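Home | Projects | Reports | Student Work | Contact

Washing Habits and the Life of Cotton Clothes in a Shared Student House

Project report, Textiles and Household Studies
Sorin Tănase
25 September 2022

1. Introduction

This project looks at how students wash their clothes and what repeated washing does to cotton fabric. I chose the subject after moving into the Flirnau residence, where 40 students share one laundry room. Most of us had never done our own washing before, and a lot of clothes came out faded, shrunken or covered in bobbles.

I wanted to answer two questions. The first was what people in the house do when they wash, meaning the temperature, the amount of powder and how they dry things. The second was whether a lower temperature makes a difference to the colour and size of cotton after a number of washes.

The project had two parts, a record sheet kept in the laundry room and a small washing test. Both were done in August, when the house was open for the summer term.

2. Background

Cotton is a plant fibre made mostly of cellulose. It takes up water well and is stronger wet than dry, so it can be washed often. It has two weak points in the wash. During weaving or knitting the yarn is held under tension, and warm water and movement let it relax, so the cloth gets shorter. Knitted cotton usually shrinks more than woven cotton. The second weak point is rubbing. Short fibres work loose from the surface and either come away as lint or roll up into small balls.

Colour loss depends on the dye and on how well it was fixed. Reactive dyes form a bond with the fibre and hold fairly well. Direct dyes are held more loosely and come out more easily in hot water. Strong blues, reds and blacks show the change soonest, partly because any pale fibre ends on the surface stand out against them.

Tumble drying adds more rubbing and more heat. The lint in the filter is fibre that used to be part of the clothes.
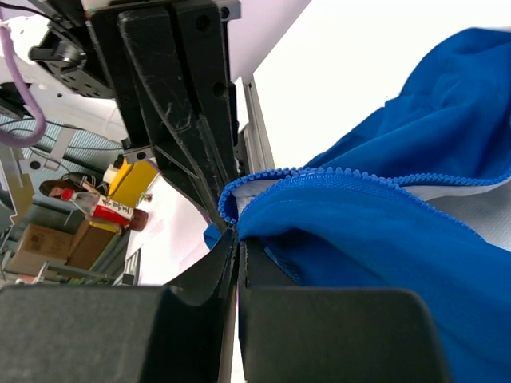 Fig. 1. Bright blue fabric held between two gripper fingers.

3. Method

3.1 Record sheet

A sheet was pinned up beside the machines. Each person using a machine was asked to write down the programme, the temperature, whether the load was full, half or small, and how the clothes would be dried. No names were taken. By the end of the month the sheets held 884 entries. A few had a missing box and were used only for the columns that had been filled in.

3.2 Washing test

I bought plain cotton jersey from Horora, a fabric shop in town, in dark blue and in red, and cut it into squares. The edges were overlocked so that they would not fray. On each square I marked two points with laundry pen and measured the distance between them before the first wash.

The squares were put into two groups. One group was washed at 40 degrees and the other at 60 degrees. Each group had 7 washes with the same amount of Flelik colour powder, and was dried flat on a rack indoors. One square of each colour was kept unwashed in a drawer for comparison.

After the last wash I measured the squares again and compared the colours with the unwashed pieces by a north-facing window. Two housemates who did not know which square was which put them in order from darkest to palest.

4. Results

4.1 Washing habits

The 40 degree programme was the most common choice by a long way. Cold washes were rare, and 60 degrees was used mainly for towels and bedding. Full loads were less common than I had expected. Small loads were written down most often in the evenings, and several people added a note saying they needed one item for the next day.

Most loads went into the tumble dryer. The rack in the yard was used on dry days but hardly at all when the forecast was poor. The powder column was the least useful. People wrote "a scoop", "some" or "the usual", and the scoops left in the laundry room are of different sizes.

4.2 Shrinkage

All the squares became shorter along the length of the knit. The ones washed at 60 degrees shrank more than the ones washed at 40. Most of the change had already happened when I did a quick check after the second wash, and later washes added little. Across the width there was hardly any change, and one red square was very slightly wider than at the start.

4.3 Colour

Both housemates put the unwashed squares as the darkest and the 60 degree squares as the palest. The difference was easier to see in the red than in the blue. The blue squares looked duller at 60 degrees, with a slight haze of loose fibres on the surface. When I shaved one corner with a fabric comb, part of the colour seemed to return, so some of the fading was probably surface fuzz and had little to do with lost dye.

5. Discussion

The results agree with the advice on most care labels, which is to wash coloured cotton at a lower temperature. The test used only one fabric and one powder, and a heavier woven cotton could behave differently. I also dried everything flat, while most of the house uses the dryer, so real clothes here are likely to wear faster than my squares did.

The colour comparison was done by eye. Mrs Fröhlich in the print workshop suggested using a grey scale card, and I would do that in a second test. I would also put one measuring cup in the laundry room and remove the others, so that the amount of powder could be recorded properly.

The record sheet has a weakness too. It depended on people filling it in, and those who did may be more careful with their washing than those who did not.

6. Further work

A second test should include tumble drying and a cold programme. It would also be useful to weigh the lint from the filter after each load. The squares from this project have been kept in labelled envelopes and can be borrowed from the textiles room.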